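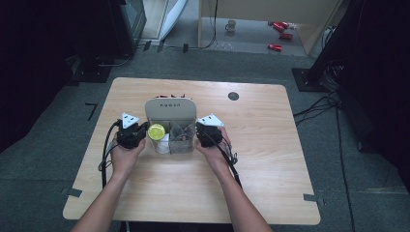 Small things are harder to store than big ones. A chair or a monitor has an obvious place to go, but pens, clips, tape, spare keys and cup lids end up wherever there is a flat surface. This gallery is about the boxes, trays and drawers we used to sort out the small things at the Distix office on Plomero Street, and about where each one ended up. The clear plastic organizer on the light wooden table is the kind we settled on for the shared tables. It has a compartment on the left big enough for a white cup with a round yellow-green lid, a divided part on the right for smaller items, and a rounded off-white panel at the back. You can see what is in most of it without opening anything or picking it up, and that mattered more to people than how much it holds.

The sorting was done over the winter, starting in December, and the last pieces went in during the spring. Jolanta Śliwiński kept the list of what went where. Vasilis Omerović did the measuring and the drilling. Captions were written afterward from their notes and mine, so some are longer than others.

The shared tables

Clear organizer. One per table, placed toward the middle so it can be reached from either side. The first plan was to put them at the edge against the wall, but the back panel then hid everything from anyone sitting across. Cups go in the big compartment. If you take the cup, put it back with its lid.

Divided section, pens. Pens and pencils lie flat or stand up depending on their length. We stopped trying to make people choose one way.

Divided section, clips and pins. The small slots are good for paper clips and poor for pushpins, which are hard to get out with your fingers. The pushpins went to a jar with a wide mouth.

Table with grommet hole. The light wood tables have a round hole near one end for cables. Chargers go down through it and into the basket underneath. Keep the organizer away from that end so the cord has room.

Tape dispenser. Heavy one, gray, with a nonskid base. The lighter dispenser slid across the table every time someone pulled on it and is now in the supply closet.

The drawer unit

Lernska cabinet, closed. This is the tall one by the copier, 16 drawers, all the same size. It came from the old mail room. Two of the drawers stuck and were fixed with candle wax on the runners.

Lernska cabinet, top row. Batteries, sorted by size. Dead batteries do not go back in the drawer. There is a coffee can on top of the cabinet for those.

Lernska cabinet, second row. Adapters and short cables. Each cable is coiled and held with a strip of hook-and-loop tape. We tried twist ties first and they came undone in the drawer and tangled with everything else.

Lernska cabinet, third row. Rubber bands, binder clips in three sizes, staples, and a staple remover tied to the drawer pull with string.

Lernska cabinet, bottom row. Things that are used once or twice a year. Name badge holders, balloon weights, the long lighter, the bike pump needle. These used to be in the top row because that was where they had always been.

Labels. Printed on the Tagle label maker in plain black letters. Jolanta made one full set in small type and then made it again larger after three people asked what the drawers said. The small set is still on the inside of the drawers, on the front lip.

The kitchen counter

Tea drawer. Bags are stood on edge with the tags facing up. Loose tea is in the tins behind. The divider is a piece of thin wood Vasilis cut to fit, and it lifts out for cleaning.

Cup shelf. Cups that belong to the office are on the left. Personal cups are on the right. A cup left on the counter overnight is treated as an office cup.

Lids. For a long time we had a bag of lids with no cups. Every lid was tried on every cup one afternoon. Nine lids fit nothing and were thrown out. The others now stay on the cup they fit, which takes up more height on the shelf and saves a lot of looking.

Sugar and stirrers. A low tray with raised sides. The sides matter. The flat tray we had before let sugar packets slide off the back of the counter and down behind the refrigerator.

Under the sink. Two bins, one for sponges and gloves and one for spray bottles. The bins pull out by a handle on the front so you do not have to kneel to see what is at the back.

The entry

Key rack. Hooks in two rows with a space between, so that a big bunch on the top row does not hang over the hook below. The spare for the front door is not on this rack. Ask Jolanta.

Umbrella bin. A tall plastic bin with a folded towel in the bottom. The towel is changed when it needs it. We looked at a proper umbrella stand and it held fewer umbrellas.

Mail trays. Four trays, stacked, labeled on the front edge: in, out, wrong address, and hold. The hold tray fills up faster than the others. It is emptied at the end of the month whether or not anyone has come for what is in it.

Shoe mat. Black rubber with a rim. Shoes go on the mat and not on the gray carpet, where salt leaves a white ring that takes two or three cleanings to get out.

The supply closet

Before. The closet as it was when we began. The shelves were spaced too far apart, and each one had a pile on it with the oldest things at the bottom. There were four open boxes of the same envelope.

Shelves taken out. The shelf pins can be moved, but the holes had been painted over. Vasilis found them with a nail.

After, upper half. Paper and envelopes. The shelves are closer together now, so a pile can only get so high before it hits the next shelf.

After, lower half. Shoeboxes with the lids off, turned so that the short side faces out. There are roughly 30 of them. They were free and they fit the depth of the shelf better than anything we priced. Some have started to sag and will be replaced as they go.

Inside of the door. A cloth shoe pocket hung from the top of the door, used for tape, glue sticks, scissors and markers. Scissors go in point down. The lowest pockets are empty because the door rubbed against whatever was in them.

Closet floor. Kept clear apart from the step stool. It folds flat and stands behind the door.

Things that did not work

Lazy Susan. It was fine for bottles. Everything small came off it when someone gave it a hard turn. It has gone to the kitchen and holds the hot sauce.

Stacking drawers with no frame. When a top drawer is full, the ones under it will not open. We sent these back.

Magnetic strip. Meant for scissors and the letter opener, mounted over the copier. People walked into it. The four screw holes have been filled but not painted.

Fabric cubes. They look neat on a shelf. You cannot see into them, and two were found with nothing in them but packing paper.

One large bin for odds and ends. It was full in a week. There is still a need for a place to put things that have no place, so we now use a shallow tray by the Lernska cabinet and sort it when the bottom is covered.

Notes on sizes

Measure the inside of the drawer and not the front. Most of our mistakes came from measuring the front. For the clear organizers, check the height of the tallest cup you have with its lid on. For shelves, allow two fingers of space above whatever is going on them, or you will scrape your knuckles every time.

If you have one of the clear organizers at your own table and a part of it is cracked, leave it on the ledge by the copier with a note. Small cracks along the bottom can be glued. Cracks in the dividers usually come back.

Page last changed 31 May 2019. Corrections to the captions can go to Jolanta.

Office > Rooms and Storage > Galleries > Small Things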